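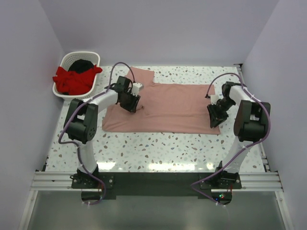

Fig. 7. Pink long-sleeved top or T-shirt spread on the table, basket in the back left corner.

Section 3: Folding tops on the Plilard table

OK, on to my favorite part! If you've followed Section 2 your Plilard top is level and the three side panels are up, so you can start folding. I do mine Saturday mornings with a coffee (on the windowsill, never on the table, see the caution further down).

Before you start

Put the basket in a back corner. I like the left one, but if you're left-handed try the right and see how it feels. Leave the clothes in it any old way, there's no need to sort them first. You'll want the whole middle of the table clear for one top at a time.

Long-sleeved tops and T-shirts

1. Take one piece out of the basket and lay it flat near the center of the table, hem toward you.

2. Pull the hem straight first. I used to start with the shoulders and always ended up redoing it, so now I line the hem up with the front of the table and work back from there.

3. Find both sleeves. One of them likes to hide underneath, or it sticks up toward the back wall and gives you a notch in the outline, like the upper left in Fig. 7. Lay each sleeve flat before you go any further.

4. Smooth out the creases from the middle toward the sides. Knits will keep a few soft ones and that's fine, you're folding, you're not ironing!

5. Fold one side in to the middle, then lay its sleeve back down along the fold. Do the same on the other side.

6. Bring the hem up to the neckline. For the narrow Bidon shelves, fold once more.

7. Set the folded top aside and take the next one.

Note: The speckled pattern on the tabletop is busy, and pale socks and loose buttons vanish on it. Run your hand over the surface when you're done. I found a shirt button that way in May after hunting through the whole laundry room for it.

Note: If a lamp throws a bright band of glare across the table, move the lamp a little to the side. Creases are really hard to see in the glare, especially on light fabrics.

Caution: Don't put hot irons or hot cups on the tabletop. Mine has a ring on it now (sigh).

Caution: Don't lean on the side panels. They're there to keep things from sliding off, and they won't hold your weight.

Bulky stuff

Sweatshirts and anything with a hood follow the same steps, except I fold the hood down onto the back before step 5. Big towels don't really fit, so I fold those in half in the air and then put them down. The Escobar extension adds 11 inches at the front if you do a lot of bedding. I haven't needed it.

Spare clips and panels are on page 35 of the Grerklow parts list. The clip is part 1207, and I'd order two while you're at it.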